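Clelton Wheelers: Notes from the Spring Tour

We finally did the Allen Valley loop, and what a ride it was! Two nights, three long days in the saddle and a tailwind on the last afternoon that had us grinning like kids. Eighteen of us rolled out of Clelton in the fog, and by the first coffee stop Ruoxi was already talking about doing it again next March. 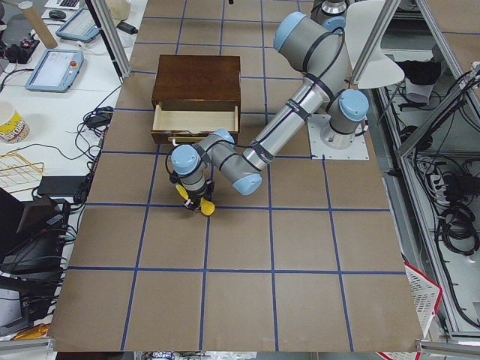 The route had more gravel than the map let on, and Deming got two flats before lunch (both rear, both in the rain, poor guy). He had a patch kit but no levers, so please pack your small stuff the night before. A little drawer like the one on that dark brown cabinet, pulled partway open, would hold levers, patches and a spare link with room left over, and then it all goes straight into the saddlebag.

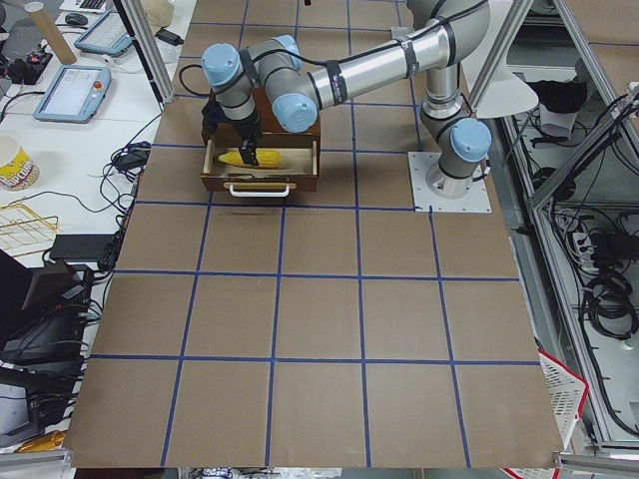

Day two was the big climb up to Ye Pass, 2,611 feet at the top, and the view over the lake was worth every slow mile. Wenjie and Guilan took the tandem up without stopping! Bring a wind jacket for the descent and put it somewhere you can get at it. Reaching down into a bag mid-ride is about as easy as reaching into an open drawer from above with that long silver arm, and I dropped one perfectly good glove trying.
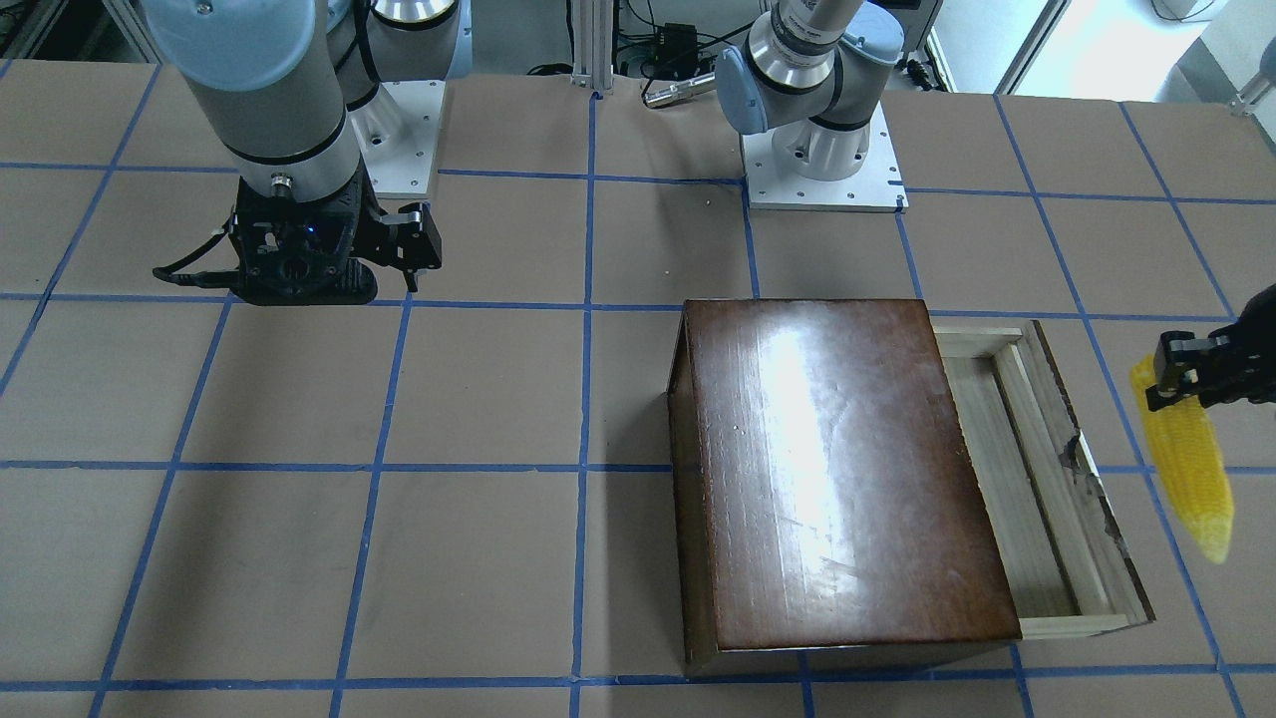

Two arms at work over the blue-taped squares.

Our last day was 109 kilometers, mostly flat, with a long pie stop by the river. Ximeng is putting together the fall route now and wants ideas, especially for campsites with showers. Send her yours before the next club night, and if anyone picked up a left-hand glove near the pass, it's mine.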